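Search this book Go

Chapter 7
Lidded Storage Bins and Small-Parts Containment
Reading time: 9 min

7.1 Scope of the chapter

A storage bin is a container with a rigid base, four walls and an opening at the top through which goods are loaded. When a lid is added, the bin becomes a closed unit that can be stacked, moved and stored without loss of contents. This chapter covers lidded plastic bins used in homes, stockrooms and light workshops. Open trays are treated only where they are used together with a bin. Shipping crates and sealed drums are covered in Chapter 9.

Three terms are used throughout. The base is the molded lower part, including the floor and walls. The lid is the removable upper part. The closure is any feature that holds the lid to the base, including latches, tabs and friction rims. A bin may have more than one type of closure.

7.2 Clear and opaque walls

Clear bins allow the contents to be identified with the lid closed. Opaque bins protect the contents from light and conceal them from view. In the Junness stockroom survey, which covered 453 bins, clear bins were opened less often during searches than opaque bins of the same size. The difference was greatest where the stored items were small and brightly colored. 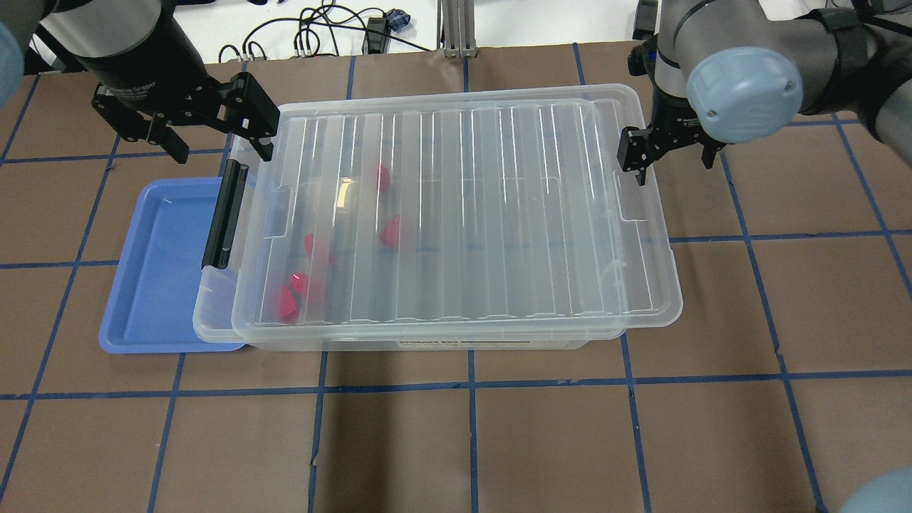

Visibility through a lid also depends on its surface. A flat lid gives the least distortion but bends easily under load. Ribs stiffen the panel and allow a thinner wall, but they refract light and blur the outline of the items underneath. A ribbed lid is therefore suited to recognizing contents by color or general shape. It is poorly suited to reading part numbers, which should be placed on a label on the outside wall.

7.3 Latches and repeated use

A latch is rated by the number of open-and-close cycles it can complete before it no longer holds the lid under the test load. The Drirnier method, described in Section 7.6, uses 2,000 cycles at room temperature. Latches should be inspected for whitening at the hinge line, an early sign of fatigue.

7.4 Order of study

Section 7.5 deals with rib spacing and lid deflection. Section 7.6 gives the latch test procedure. Section 7.7 applies both to the Lernuvel storeroom plan. Worked problems begin on page 243. Readers should review the table of common plastics in Chapter 2 before continuing.

Rao Technical Texts | Contact | Copyright | Back to top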